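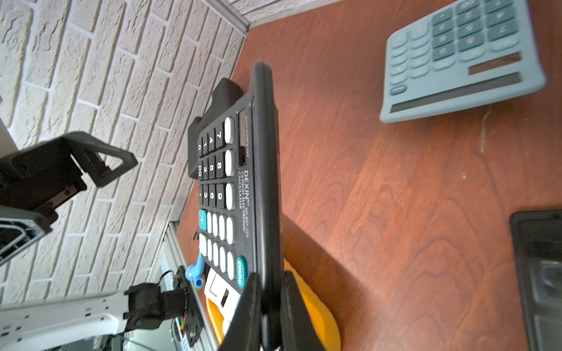
탁상용 계산기 DEXIN KK-837-12S 사용 후기

12월 25일 | 글 Lalit Katiyar

휴대폰에 계산기 앱이 있는데 왜 굳이 사냐는 말, 저도 예전엔 하던 사람입니다. 그런데 Brorkero에서 소품 가게 정산을 맡고 나서 생각이 완전히 바뀌었어요. 연말 영수증이 305장인데 그걸 휴대폰 화면으로 두드리고 있으면 중간에 전화 오고, 알림 뜨고, 엄지는 저리고... 결국 처음부터 다시 합니다. 두 번 그러고 나서 바로 탁상용을 주문했죠!

제가 고른 건 까만색 DEXIN KK-837-12S, 12자리짜리예요. 사실 자릿수는 8자리면 충분하지 싶었는데 원화로 합계를 내다 보면 금액이 금방 길어지더라고요. 넉넉한 쪽이 마음 편합니다.

제일 마음에 드는 건 키 색깔이에요. 숫자는 검정 바탕에 흰 글씨, 기능 키는 흰색, 그리고 더하기 키랑 ON/AC 키만 청록색입니다. 별것 아닌 것 같죠? 그런데 영수증에 눈을 두고 칠 때는 이게 정말 커요. 곁눈으로도 더하기가 어디 있는지 보이니까 손이 덜 헤맵니다. 저는 정산하면서 하루에 더하기만 수백 번 누르는데, 이 키 하나 때문에라도 다시 살 것 같아요.

00 키도 꼭 있어야 합니다. 우리나라 돈은 끝에 0이 줄줄이 붙잖아요. 12,000원 칠 때 한 번이라도 덜 누르는 게 어디예요. 000 키까지 있었으면 더 좋았겠지만 그건 욕심이고요.

위쪽에는 가느다란 태양광 패널이 있고 그 옆에 AUTO POWER OFF라고 적혀 있어요. 끄는 걸 맨날 까먹는 저한테는 고마운 기능인데, 단점도 됩니다. 커피 타러 갔다가 좀 수다를 떨고 오면 화면이 꺼져 있거든요. 그래서 요즘은 자리를 뜨기 전에 중간 합계를 포스트잇에 적어 둡니다. (이 습관은 계산기 없이도 추천!)

색 얘기를 조금 더 하자면, 저는 검정으로 갔지만 끝까지 고민했어요. 연한 하늘색도 예쁘고, 분홍이랑 흰색이 섞인 큼직한 것도 책상에 두면 기분이 좋아지는 색이라서요. 큰 쪽은 확실히 존재감이 있으니 책상이 좁은 분은 자리부터 재 보고 고르세요. 검정은 얌전해서 서류 더미 옆에 둬도 튀지 않는 대신 먼지가 잘 보입니다. 저는 붓으로 가끔 털어 줘요.
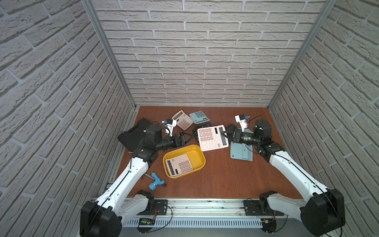

Bagheri 님은 색보다 키 누르는 느낌을 먼저 봐야 한다면서, 하루 20분 쓰는 사람과 종일 쓰는 사람은 기준이 달라야 한다고 댓글을 남기셨어요. 가게에서 몇 개 직접 눌러 보고 고르면 실패가 적다고도 하셨고요.

맞는 말씀이에요. 제 기준으로 이 제품의 키감은 보통보다 조금 단단한 편입니다. 살살 스치듯 치는 분은 가끔 숫자가 빠질 수 있어요. 저도 첫날에 합계가 53원 안 맞아서 한참을 헤맸는데, 범인은 덜 눌린 제 손가락이었습니다. 며칠 쓰니까 힘 조절이 되더라고요.

본체가 두툼해서 가방에 넣고 다니기엔 별로예요. 외근용은 얇은 걸 따로 두시고, 이건 책상에 붙박이로 쓰는 걸 권합니다. 2월에 부가세 자료 정리할 때 또 한바탕 써 보고, 그때까지 키 글씨가 멀쩡한지 덧붙여 놓을게요. 별점은 다섯 개 중에 네 개!

문의: 블로그 방명록 | © Lalit Katiyar | 맨 위로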